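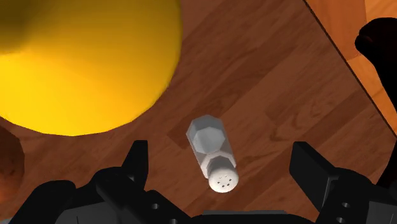

4 min read

The Salt Job

The company was called Poltix, and it paid by the keeper. A keeper was one full run of a task, start to finish, with no swearing on the hand controls (they could tell, apparently, from the wrist). I needed 100 keepers a week to make rent and I had signed up for salt.

The job was to pick up the shaker and stand it on its base. That was all of it. I had done this with my own hand for my whole adult life without being paid once, so on the first morning I felt I was getting away with something.

By lunch I had two keepers.

The trouble was the kitchen. It lived on a computer at Poltix and had never been inside a house. The table was a handsome reddish thing I could not have afforded. Each time I pressed Reset the shaker landed somewhere new, tipped over, white and eight-sided like a small chess piece that had lost an argument. Other groceries came along for company. On one of my early resets I got a yellow ball so big it took up a good part of the table, and I wrote to Support to ask what it was.

"Lemon," said Support.

I wrote back that it was larger than the salt.

"Treat it as a lemon," said Support.

I treated it as a lemon. You would be surprised how long a person can drive a pair of black fingers around a kitchen while thinking about nothing but a lemon. I'd bring the fingers down with the shaker nicely in the gap, pour holes pointed back at me, and then I'd wonder who buys a lemon like that, and whether it came with a knife, and I would close on air. Try again. Close on the cap. The cap was round and the fingers were flat, and the shaker would squirt out and roll off the table onto the nice floor, where it stayed until I pressed Reset.

My arm was a Nurmi. I don't mean I owned it. There wasn't one to own, only a drawing of one that did what my hand did about a blink later. The hand control had come in the mail in July with a booklet, and the booklet said, "Move as you would naturally move." I tried this. I reached for the shaker the way I reach for salt at dinner, and the Nurmi knocked it into the next room.

So I learned to move unnaturally. I got slow. I came in from above with my elbow up, like somebody lowering a cat into a bath. I stopped above the salt. I turned my wrist until the fingers lined up across the body of the thing, where the flats are, and I closed them, and I lifted, and I turned it upright, and I set it down with a care I have never shown another object. Keeper. My shoulder hurt and I'd been holding my breath.

In the second week they raised me to the Gorberg level, which paid better and had a worse table. In the third week I caught myself doing it at home.

I was at the diner on the corner, with eggs. I wanted salt. My elbow went up. My hand went out over the table and hung there, and then came down very slowly with the thumb on one side and the fingers pressed flat together on the other. The waitress waited with the coffee. I closed, lifted, paused for the log, and set the shaker down again beside my plate, dead upright, without having salted anything.

"You okay, hon?" she said.

I told her I worked in robots.

At 525 keepers they sent me a film of what the machine had learned. They do this for morale. The new arm, trained on the salt people (there were eight of us, I gathered, in different time zones), was let loose in the kitchen alone. I made popcorn.

It was good. It was better than I was in July, anyway. It came down from above with that elbow, stopped over the shaker, and turned its wrist. Then, just before it closed, it swung a little to the left, toward the big yellow thing, and hung there for a second or two. Then it came back and picked up the salt.

I ran the film again. It did the same thing with the next lemon, and the next. When there wasn't a lemon it went straight to work.

Support wrote that afternoon to all of us. The engineers at Stivusov, who were buying the arm, had noticed a pause. It was costing them time on every run. They had gone through the training runs and could not find the reason for it, and did any of us know what the arm was doing when it stopped?

I thought it over. I had around 600 dollars in the bank, and they were hiring for pepper.

I wrote back that it was probably checking for obstacles.

"Great, thanks," said Support. "We'll call it a safety feature."

The pepper job started the next morning. It was the same table. I put my elbow up and pressed Reset, and looked to see what they'd sent me for groceries.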